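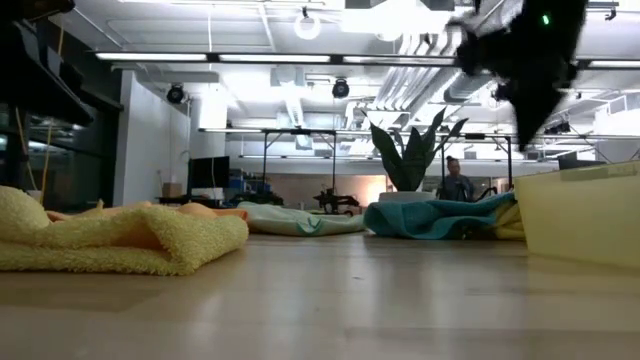

Tava cloth sorting kit: drops dark towels short of the bin

Posted 2018-04-18 by gosarside_lab

We have the Tava kit on a 30 day trial for sorting small towels and cloths into plastic bins. Terry in light colours is fine. Black fleecy cloths are the problem: out of 47 picks, 39 reached the bin and the rest fell on the table just before it. Grip force is at the factory value and travel speed is set to 300 mm/s. Has anyone running this kit got black cloths to work, or should we send it back before the trial ends?

Torben Baumgart

Check the pick point before you touch the force. On a dark cloth the depth reading is poor and the kit tends to choose a point near a corner. The cloth then hangs long on one side and the low end catches the bin rim. Two changes worked for us:

Raise the clearance height over the rim by the length of the longest cloth, measured from the grip point.
Turn on the second depth pass in the pick menu. It adds more than a second per cycle.

Leave the speed alone until both are done. If you change all three you will not know which one mattered.

skolen_tech

we had this in March and sent ours back. support was ok but slow. the Sfeir fingers are meant to hold fleece better, never tried them

pfennimore

Agree with Torben on clearance. Also look at the finger pads. Ours were full of lint and slipped on anything fuzzy. Wipe them at each shift change. I would keep the kit if most of your load is terry.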